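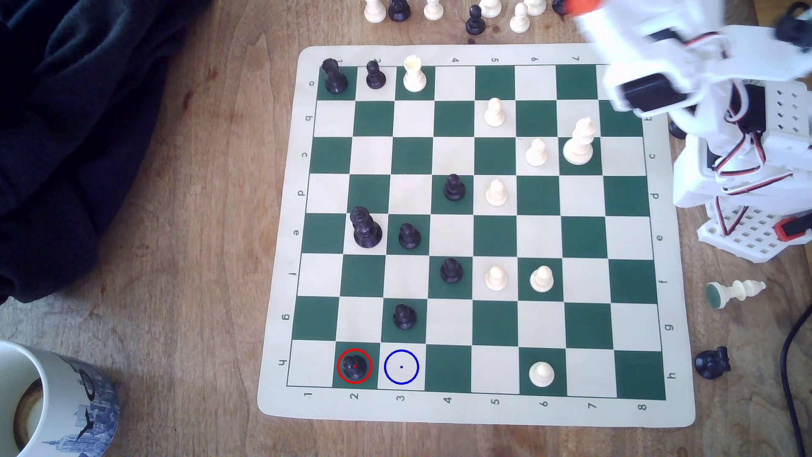

Davbridge chess club gets new boards, endgame night moves to the library

2/11/18

DAVBRIDGE — The Davbridge chess club has swapped its old folding boards for roll-up vinyl mats, green and cream, numbers and letters printed in the margins. First outing was this weekend's endgame session, held at the tables in the Astel Street library. Good turnout, few parking complaints.

The mats came out of a grant of $4,000 from the Druvodberg town fund, which also pays for clocks, a storage cabinet and the room through May. Old boards go to the middle school, hinges and all.

Saturday's main exercise was a rook ending, or nearly one — a rook each, plus a lone white bishop and pawns all over the place. Eight pieces a side, Black's king included. Players sat down to it in pairs and argued it out. The talk was mostly about Black's pawn down on the h-file and whether pushing it was any use with so much still going on in the middle.

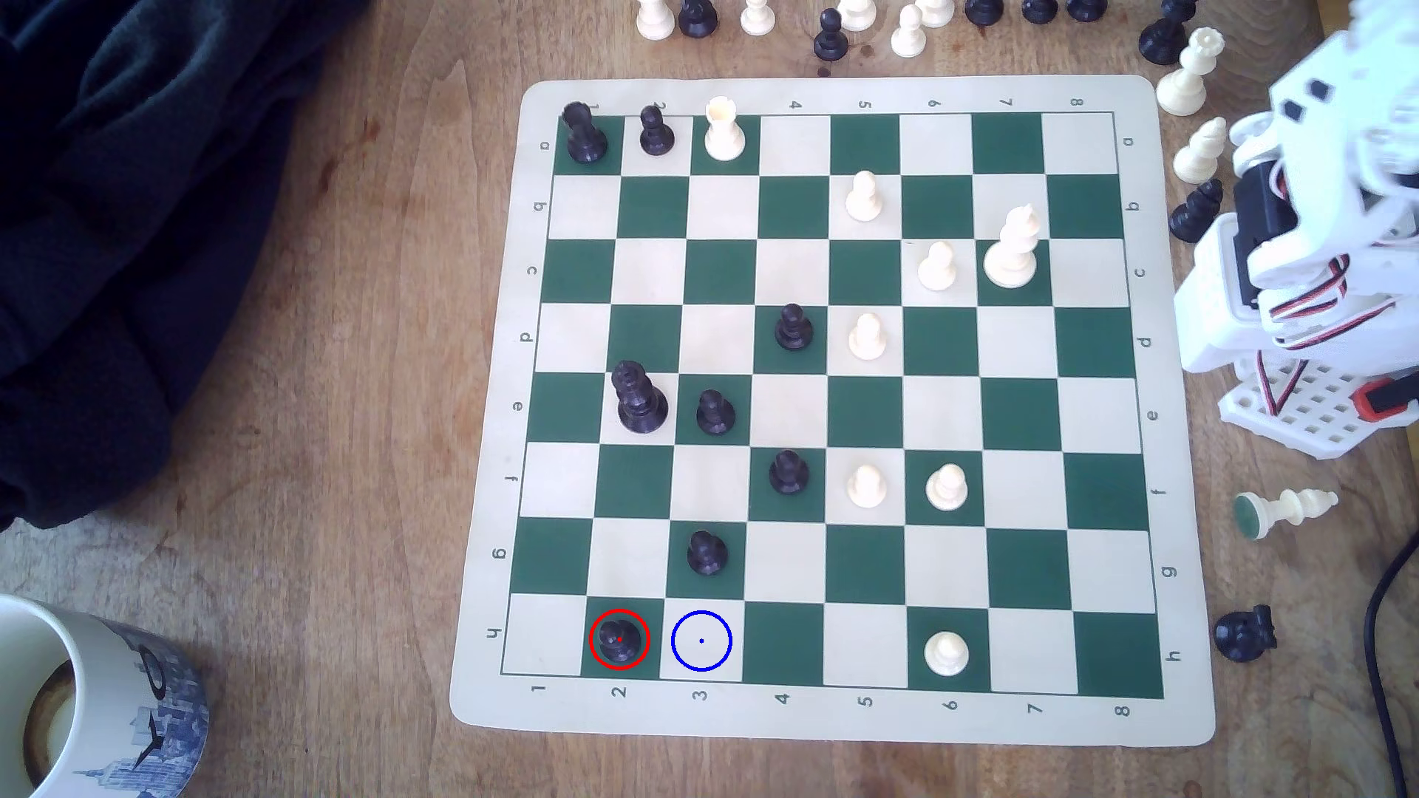 Opinions split. Stronger players wanted to sort out the rooks first, the juniors wanted to push everything. A vote was taken and then ignored.

Highest rated player in the room was at 2,152, visiting from the Nakajima club across the river. That club brings a full team over next month for the return match, six boards, slow time control. Davbridge lost the last one and would like that not to happen agian.

Sets are the same ones as before. Club says new pieces are on the list but clocks come first, two of the old ones having died during the fall league.

Endgame night runs every other Saturday, doors at 6:30, first position on the boards at seven. Free for members, $2 for everybody else, under-12s get in free with an adult. Beginners welcome but should know how the peices move. Mats stay at the library, please roll them and don't fold them.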